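3.2 Where the cold medicine lives

I started with the households that told us they had "a system." Merike Kļaviņa and I visited 20 of them in Losdale, mostly on Wednesday evenings, and I loved every messy drawer! What caught my eye first was the cloth.

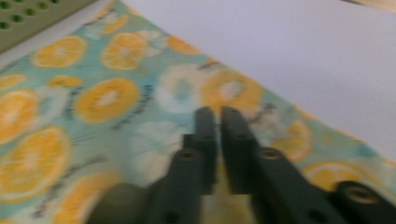
Figure 2. Citrus-print cloth on a white surface.

People used a cloth to mark out a spot – move the cloth and the medicines move too. Baskets did the same job, only with sides (and handles, which people really cared about). Tall boxes tended to stand up, and round tins went wherever there was room.

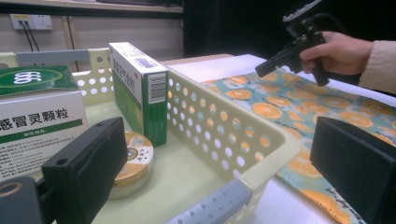 I'd expected folks to sort by illness, but most of them sorted by shape. A big box of cold remedy stayed near the side, and small stuff filled in around it. One person told me she could find hers in the dark. 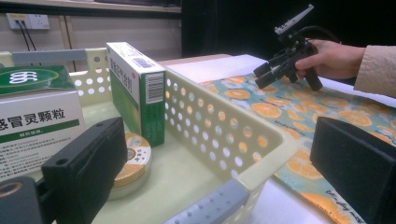 3.3 Baskets that move from room to room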